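March, bench notes, adhesive room

Picked up the Drellovum paste again after the two weeks off. Opened the second tub, stirred for four minutes, drew off enough for six coupons. The first tub had skinned over at the rim, so I scraped that part out and put the rest aside for Loubna to look at. She wants to know if the skin redissolves in the thinner or just breaks up into flakes.

Coupons are the same birch strips as before, sanded at 120, wiped once with alcohol. Overlap set with the Nonstead jig. Clamped overnight with the small spring clamps. The jig pin on the left is getting sloppy and two of the six came out a hair crooked. I kept them in but marked them C.

Pull results, in newtons, glue line only:
A1 669
A2 did not seat in the grips, redo
B1 247
B2 238
C1 and C2 not pulled yet

A is the paste straight from the tub, B is thinned. The gap between A1 and the two B strips is bigger than I expected. Mal-soon had the thinned mix losing maybe a third of its strength last fall, and this is well past that. Either I overdid the thinner or the B strips had less on them. I weighed the paste for A but went by eye for B, so that needs doing over before anybody quotes these.

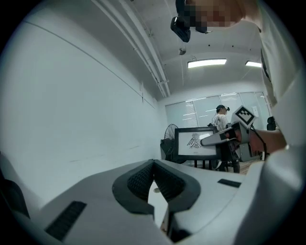 Humidity in the room was up both mornings. The dial by the door said 61 and then 64. Hyun-seo's old notes put the limit for this paste at 55, and the tub label doesn't give one at all. Will run the dehumidifier from 7 a.m. tomorrow and hold off on gluing until the dial comes down.

Failure on B1 was clean off one face, almost no wood fiber. B2 was mixed. A1 took a good patch of fiber with it on both sides - that one I trust.

Young-sook asked if we can switch to the Pindulex paste for the drawer fronts. I said wait. We have one open jar of it and no pull numbers, and the last batch from them was grainy.

Still to do:
Reweigh thinner, mix B again at 5 percent
Redo A2, pull C1 and C2
New pin for the jig (Shamim has rod stock, 6 mm)
Order alcohol, down to the last bottle
Put the clamps back in the bin by size, they were all in one heap

Load cell was zeroed before A1 and checked after B2. Drift was under 2 newtons.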